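About us

Vurkby writes working rules for people who use hand-held grippers and small robot arms in ordinary buildings, and checks whether those rules are being followed. We are a small company. We do not build robots and we do not sell them. Our customers are firms that send people into homes, shops and workshops to record handling tasks, and firms that later put an arm to work on the same tasks.

What we do

Most of our time goes on three things: written procedures, site visits and training days. A procedure from us is short. The main one, which we call the Cardoso sheet after the street where our first office was, fits on both sides of a page and has 13 rules. Longer versions exist for customers who need them for their insurers, but the sheet is what people carry.

Site visits are done by two of us together. One watches the operator and the other goes through the paperwork. We write up what we found the same day and send it to the customer and the operator at the same time, so both are reading the same words. If something is unsafe we say so on the spot and work stops until it is put right.

Training days are held at our place or yours. The most we take is seven people, and everyone gets time with the tool in their hand. Slides are kept to the morning.

How we came to do this

We started as the safety desk of a larger firm, Mesis, which made grippers for packing lines. Factory rules were well understood there. There was a fence, a light, a stop button and a person who signed for the key. When customers began asking for hand-held grippers to use away from the line, those rules did not fit. A kitchen has no fence. A living room has a family in it, and the family has not read the manual.

We spent a winter writing something that did fit, and left Mesis in February to do it as a separate business. Mesis is still a customer and gets the same visits as the others. A bad report to them is written in the same way as a bad report to anyone.

Working in lived-in rooms

People's homes are the hardest places to write rules for, and they are where most of our questions come from. Our view is that the room should be left as it is wherever that can be done safely. The householder has let us into their home and has not asked for it to be tidied. It is also the kind of room the machines will have to cope with later on.

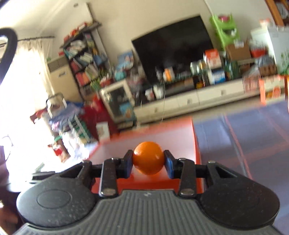

So the rules deal with the operator's own space and leave the rest alone. Before starting, the operator agrees with the householder which part of the room is in use and for how long. The floor in that part has to be clear enough to step back on without looking. Anything that must be moved is moved by the householder, or with the householder watching, and goes back afterwards. Cables are walked before the tool is picked up. Children and pets stay out of the working part, and if they come in, the tool goes down.

There are rules about what may be held as well. We allow soft fruit, packets, cloth, plastic cups and most toys. Glass, blades, medicines and anything hot need a separate written plan. Food that has been gripped is not put back in the bowl to be eaten, even if the pads were clean, and the operator brings their own for the task. Pads are wiped between houses and changed when the surface starts to wear. The linkages and fixings are looked over at the start of each session, by hand as well as by eye. A bolt that turns under a finger means the tool is not used.

We are often asked how hard a gripper should squeeze. Our rule is the lightest hold that keeps the thing from slipping when it is tilted. The operator practises on each object before any recording begins. A bruised orange is a small matter, but a habit of squeezing hard gets passed on with the recordings, and it is difficult to take out again.

Privacy

Anything recorded in a home shows more of it than people expect – bookshelves, post, labels on boxes, the view from the window. The householder is told this before they agree, in writing and out loud. They may look through the recordings before these leave the house, and they may have any part removed without giving a reason. Customers who will not accept that rule do not get our mark.

The mark

Customers who pass two visits in a row can use the Vurkby mark on their paperwork for a year. At present 47 firms hold it. It can be withdrawn, and has been. We publish the date of each withdrawal and the rule that was broken.

Records are kept in Jituno, our own logging system, which now holds 4,000 session reports. Customers can see their own reports at any time. Near misses go in as well as accidents, and an operator who reports one is not marked down for it. The sheet is reviewed every year against these reports. The current version took effect on October 1, 2021, and the main change was to the rule on cables.

Working with us

If you want a visit, write to the office and say where the work is done, what tools are used and what is being handled. Please send your existing rules too, even if they are only notes. We charge by the day, and a first visit is one day in most cases. Travel is charged at cost.

Operators can write to us directly. You do not need your employer's permission and we will not pass on your name.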